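How Does a Robot Learn to Open a Sliding Door?
Meet the Marano practice kit, a set of make-believe rooms where robots do their homework inside a computer!

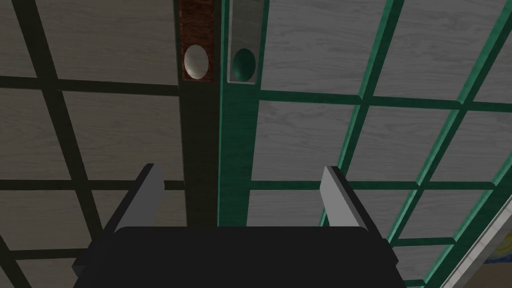
Benedicta Sarpong wrote in to ask why a robot would need to practice on a door at all, when her little brother worked it out by pulling until something moved.

Great point, Benedicta! Your brother has skin that feels and a brain that guesses. A robot has to be taught all of that. A sliding door is tricky, too. Push it straight on and it stays put. You have to go sideways!

So the kit gives the robot two doors side by side, one with green bars and one with dark bars. Each has a small oval finger pull, a white one on the dark-barred door and a green one on the other. The robot's hand (it's called a gripper) has two flat fingers. To slide a door, it has to find the right pull, line up with it and move along the track.

What if it bumps the door? No problem, the door is made by a computer, so it can't break. The robot just starts over, as many times as it likes.

We tried the kit at the Brurnberg science club in February. It comes with 13 rooms, and it takes about five minutes to load, which felt like forever. But then you get to change the colors of the doors and see if the robot still knows what to do. We loved that part!

Try this at home: close your eyes and find a drawer handle using only two fingers. Slower than you thought?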